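Marble-effect worktops: who has lived with one?

worktop_wanderer
Posted 21 Aug 2025

Hello all! We are finally (finally!) doing the kitchen and I have completely fallen for the white marble look with the soft grey-brown veins. Real marble is out, partly the money and partly that I cook with lemons and turmeric nearly every night. So it's between a quartz from Karabulut and a laminate from Orka, and I go back and forth every time I open the sample box.

The kitchen faces north and gets very little sun, so I want something bright. Walls will probably be a pale grey with a bit of lavender in it. Does anyone have white veined tops and still like them after a few years?

pantrymoth
Reply 1

Yes! Six years in and I still get a little thrill in the mornings. Ours is the Karabulut quartz, matt finish. Turmeric does leave a yellow ghost if you let it sit, but cream cleaner and a soft cloth has shifted it every time so far. Crumbs hide in the veins, which I count as a bonus.

One thing I would say is go and see the full slab. The sample we had was nearly plain white and the slab had a great brown river running down it. We loved it, but it was a surprise.

gritstone_gail
Reply 2

I'll be the grump then. I had a white veined laminate in my last place and by the second year the join by the sink had swollen. It was lovely to look at and awful round the tap. If you're going laminate, keep the joins well away from water and make the fitter seal the cut edges while you stand there.

Also, pale grey walls with a white top in a north-facing room? Brrr. I'd go for something warmer.

tealeaf_and_toast
Reply 3

Disagree on the cold thing, sorry gail! The brown in the veining does a lot of work. Grey with a touch of lavender behind a white marble-look surface is exactly the pairing I'd pick, and it looks calm to me. Have a look at these together:

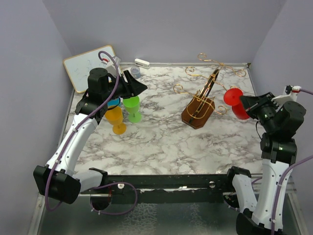
Reply 4
gritstone_gail

All right, the veins are warmer than I was imagining. I'd still want wooden shelves or a big plant in there. And my point about the sink stands!

Reply 5
worktop_wanderer

Oh I love that wall colour! It's very close to the tester pot I've got on the back of a cereal box. And the thin metal strip along the back is interesting, I'd assumed I needed a full upstand. Has anyone done a strip like that at home?

Reply 6
pantrymoth

We looked at one and went for a 100 mm upstand in the same quartz instead. A strip is neat, but I splash like a toddler and wanted something I could wipe. Behind a hob I'd always go higher.

Reply 7
drip_tray

Strip owner here, on the breakfast bar side only. Mine is a Zendex one, bedded on clear silicone, and it has been brilliant. The trick is getting the wall flat first. Ours had a dip in it and I spent a whole evening filling and sanding. Worth every minute!

On price, our quartz was £3,151 fitted, including the sink cut-out and 2 drainer grooves. The laminate quote was far less, so gail may be grumpy but she'd have had money left for a plant.

Reply 8
gritstone_gail

A very large plant.

Reply 9
worktop_wanderer

You are all wonderful. Leaning quartz for the sink run and laminate on the far side where it stays dry, if the two whites will match. Karabulut say they can hold a slab for 20 days, so I'm off to see it with my cereal box under my arm. Fitting would be December. Will report back!

Reply 10
tealeaf_and_toast

Take the Orka sample with you too and look at both near a window. Whites are sneaky under shop lights.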